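From: Thabiso Nkuna
To: Wiltavel owners list
Subject: Re: [wiltavel] Carb rebuild or swap?

On a cold morning in May, somebody going by Melnyk wrote:

> Hi all, new member, first post. I picked up a Wiltavel wagon
> in the spring with the original single carb. It starts fine but
> stumbles badly when I pull away from a light, then clears up
> once I'm moving. Idle wanders when it's warm. The previous
> owner left me a box with a Stestix rebuild kit in it, never
> opened. Should I rebuild what I have or look for a later carb?
> Also, is there anything I should do before I take it apart?
> I've done brakes and a water pump but never a carburetor.

Welcome! And a wagon, too, you lucky thing. There aren't many of those left on this list and I want to hear all about it once you've got it running the way you like.

Rebuild it. I've been through four of these carbs now (two of mine, two for neighbors who made the mistake of waving at me while my hood was up) and every one came back beautifully. They're simple, they're tough, and the later carb needs a different throttle cable bracket that you'll spend all summer hunting for. If you've done a water pump you can do this in an afternoon.

The stumble sounds like the accelerator pump to me. With the engine off and the air cleaner lid off, look down the throat and work the throttle by hand. You want to see a good strong squirt of fuel the moment you touch the linkage. If you get a dribble, or a pause and then a dribble, the pump diaphragm has gone stiff. That's in your Stestix kit, and it's a good one. It's the blue-gray rubber, not the black stuff that came in the older kits. Check that the envelope is sealed all the same, as rubber that's been sitting open in a garage is no better than what you're taking out.

The wandering idle could be something else. Before you touch the carb, spray a little carb cleaner at the base gasket with the engine idling (careful around the exhaust side, and keep an extinguisher handy) and listen for the revs to change. My sedan did exactly what yours is doing and it was a split vacuum hose to the brake booster, right where it goes behind the heater box. I'd had the carb apart twice by then. Twice!

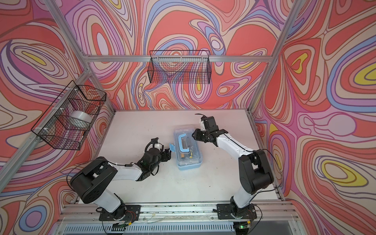
Now, taking it apart. Take pictures of the linkage from every side before you undo a single clip. There are two springs on the throttle side that look the same and are not, and if you swap them you'll get a pedal that feels wonderful and an idle that never comes down. Ask me how I know. Drain the bowl into a glass jar so you can see what comes out. Rusty grit means you need to think about the tank and the filter too.

For jets, the stock main is stamped 253 on the early engines. A lot of cars have had a 299 put in at some point, usually by someone chasing power, and those run rich and foul the plugs. Read the number with a magnifying glass and don't trust what the previous owner tells you. If you find a 299 in there, write to me, I have a couple of spare 253s in a coffee can and I'd be happy to mail you one for the cost of the stamp.

Set the float with the cover upside down and the gasket off. The gap should be 5 mm, and I use a drill bit as a gauge. Take your time on this one and check it again after you've put the pin back, as the tab likes to move. Snug the cover screws a bit at a time, going corner to corner. The cover is soft and it warps if you lean on it.

Once it's back on, let it get fully warm before you adjust anything. Mine wants nearly 90 on the gauge and then I set the mixture by ear: turn it in until it starts to stagger, then back out until it smooths, then a hair more. Then do the idle speed. Then go for a drive, that's the best part.

The old Fistesent shop manual has a very nice exploded drawing of the carb, much clearer than the factory one. If you don't have it, say so and I'll scan the pages this weekend. Also, does yours still have the fold-down rear step? I've only ever seen one in a brochure.

Let us know what the squirt looks like!

Thabiso
'two sedans, one of them moving'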